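Zandale refurbished office tower
Product code ZT-1257
Sold by Varma Office Supplies

Home > Computers > Refurbished > Towers

A plain desktop PC for office work, schoolwork, accounts and browsing. It has been used before, so expect light marks on the outside. It is not a gaming machine and there is no room in the power budget for a large graphics card.

What you get
Zandale tower, tested and wiped
UK mains lead
Lernilen wired keyboard and mouse (new)
Printed setup sheet

A monitor is not included. If you need one, the Avico range on our monitors page has the right leads in the box.

Grades
Grade A towers have small scuffs only. Grade B towers may have deeper scratches or a missing foot. Both grades go through the same tests and carry the same warranty. We don't sell anything below grade B. You can choose the grade in the drop-down box before adding to basket, and if your grade is out of stock the box will be greyed out.

Storage and memory
The standard tower comes with a hard drive. You can swap this for a solid state drive when you order, which makes starting up a good deal quicker. If you keep a lot of photos or scanned paperwork, the hard drive gives you more space for the money. Memory can be increased at the same time. Please order it with the tower if you can, as we charge a fitting fee for machines sent back later.
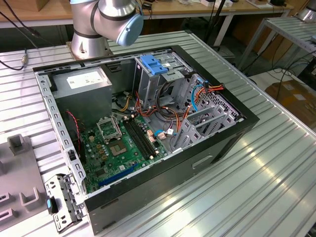
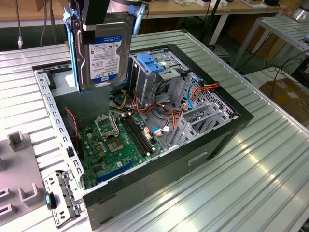
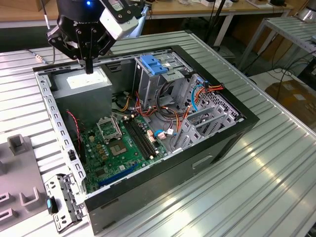

Sudheer Chowdary asked whether the warranty still stands if you open the side and change the drive yourself. It does, as long as nothing is damaged in the process and you keep the original drive. We may ask you to refit it before sending the tower in for repair. He also wanted to know if an older drive from his last computer could go in as a second one. In most cases yes, but copy anything important off it first.

Noise
Quiet in normal use. The fan gets louder under heavy load or if the vents are blocked. Leave a hand's width of space behind the case and don't stand it directly on thick carpet.

Software
Supplied with the operating system installed and no other programs. You will be asked to make a user account the first time you switch on. Office software is sold separately. We can't move files over from your old computer, but the setup sheet explains how to do it with a USB stick.

Warranty and returns
2 years, return to base. We pay carriage both ways in the first year. After that you pay to send it to us and we pay to send it back. Unwanted items can be returned within 43 days in the original box with all leads. Please remove your own files before returning anything. Towers that come back are wiped on arrival and we can't recover data afterwards.

Delivery
Sent by tracked courier, signature needed. Orders for schools can be delivered on a pallet, so please tell us if there are steps or no loading area. The courier will only bring pallets to the kerb.

Price and stock last updated 18 August 2026. Bulk prices on request.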